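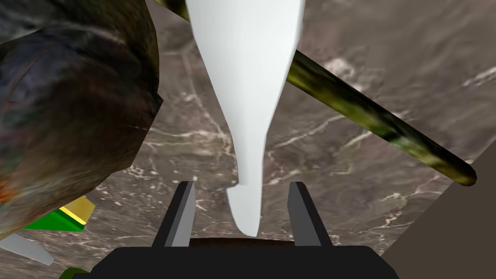 Transfer bench, Flavier Sound Workshop
Entered September 26, 2022 by the early shift

Picking up where the last entry stopped, with the Saavedra reels. For anyone just coming back to this notebook: these are the dance hall tapes, the string and accordion bands that played the Saavedra hall on family nights, and we're getting them into shape for the Tomevis release in January. I had reel 16 up all morning and I have to say it's the best thing in the box so far. The fiddler is so close to the mic you can hear the bow change direction, and the crowd starts singing before the band does!

Now the bad news. It runs sharp. I tuned a keyboard against the accordion on the first tune and it sits nearly a half step high, and by the last tune it has drifted back most of the way. My guess is a portable machine with tired batteries. The motor slowed down while it was recording, so the early part plays back close to true and the late part plays fast... except that's backwards from what I'm hearing, so scratch that. Maybe the batteries were fine and the takeup was dragging. Anyway, I'm leaving the wrong guess in so I don't make it again next week.

What I did: played the whole side flat, no correction, no noise reduction, and saved that as the master copy. Then a second pass with the speed pulled down in small steps, using the accordion as the reference. Accordions don't go out of tune in the middle of a waltz, bless them. The fiddle is no use for this, it slides around on purpose.
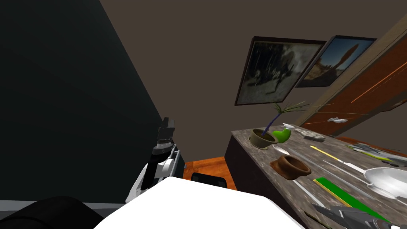 Do we correct the pitch on the archive copy too?

The archive copy stays exactly as it came off the tape. Only the listening copy gets the speed fix, and the amount goes in the notes file next to it so somebody else can undo it.

Right, levels. The handclaps on side two are murder. They jump way out over the singing, and my first try had the meters banging into the red on every chorus. I dropped the input and ran it again from the top, which cost me another 46 minutes, but I got to hear the polka twice so I'm not complaining much. There's also a hum under everything, a low one. I took out a narrow notch and it cleaned up well, though the bass guitar lost a little weight with it. I put half of it back. Some hum is fine. It's a dance hall.

Then there's a click up near 2000 Hz that shows up in the quiet spots. I thought it was the tape, then I thought it was our deck, so I cleaned the heads and the guides and played a different reel. No click. So it's on the recording. Sounds like somebody's ring tapping on a glass, and it keeps pretty good time. Leaving it.

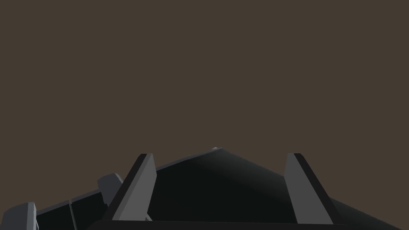 The other job today was the Lurolari tape, the women's choir with the frame drum. Completely different animal. It was recorded in a kitchen or something just as small and hard, and the voices are stacked so tight that when two of them hit that close interval (you know the one, it buzzes) the whole thing starts to beat like a bad speaker. I spent far too long hunting for distortion before I put on the good headphones and heard that it was just them. That's how they sing it. Please, nobody "fix" this one.

I do want to try a gentler top end on it. The tape has a brittle edge on the s sounds, and a tiny shelf cut helped, but with too much of it the drum loses its skin and turns into a cardboard box. I left three versions in the folder, named a, b and c. I like b. Have a listen on the small speakers before you vote, and tell me if the second verse feels dull to you - I'd been at it for hours by then and my ears were mush.

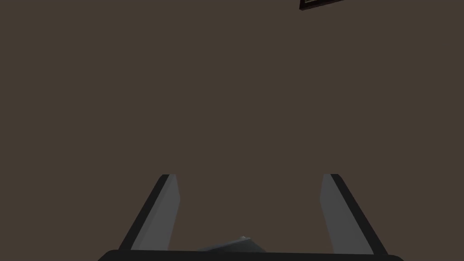 Plain brown surface, with part of something dark at upper right.

Running order, as it stands: open with the Saavedra polka, then the choir, then the slow waltz. Tomevis wants the whole thing under 57 minutes and we are over, so something has to go. I'd cut the second march. It's a fine march, but the trumpet drops out for a whole verse and the ending is missing. The fade I made for it sounds like a fade.

Still to do:
Bake the sticky reel before anyone plays it. It squeals.
Check the song titles against the box labels, two of them look swapped.
Ask Tomevis if they want the crowd talk between tunes kept. I vote keep.
Order more leader tape and splicing tabs.
Listen to Lurolari version b again in the morning with fresh ears.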